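Seasonal Sorting and Packing Assistants (Dried Fruit and Nuts)
Veltden Dried Goods, Mistgate site
Posted March 16, 2019

Veltden Dried Goods invites applications for seasonal posts in its sorting and packing room at Mistgate. The posts are open to applicants with or without previous experience of food work. Appointments run until the end of June, with the possibility of extension for those who wish to remain for the autumn intake.

About the work

The Mistgate room prepares dates and other dried goods for the Abdelaziz range of gift boxes and for loose sale to independent grocers. Dates are graded singly, by size, skin and colour. Fruit that is split, sugared or badly creased is set aside for the paste line and is not thrown away. In a usual week the room handles some 3,000 boxes, rising in the weeks before a holiday.

Assistants work seated or standing at shared benches and are expected to keep a steady pace over a full shift. Much of the work is done one piece at a time on shallow trays. A pale base is preferred, as marks and loose specks show up readily against it, and dark fruit can be judged without lifting it to the lamp.

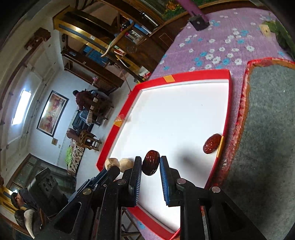
Duties

Grading dates and nuts to the written standard kept at each bench
Filling and closing gift boxes to the stated weight
Wiping down trays and benches between batches
Recording rejected fruit on the batch sheet
Reporting damaged trays or rims to the shift lead

Requirements

Applicants must be aged 18 or over and entitled to work. Good close eyesight, with glasses if needed, and careful hands are essential. The room handles nuts throughout the year and the posts are therefore unsuitable for anyone with a nut allergy. A food hygiene certificate is welcome — training is given in the first week to those without one.

Hours and conditions

Posts are offered at 40 or 20 hours a week. Early and late shifts are available, and preferences should be stated on the form. Overalls, hair covers and gloves are supplied. A staff bus runs from Fastov Road for both shifts at no charge.

How to apply

Application forms may be collected from the Mistgate gatehouse or requested by post from the Personnel Office. Applicants called for interview will be asked to complete a short grading exercise, for which no preparation is required. Travel costs within the county are repaid on production of a ticket.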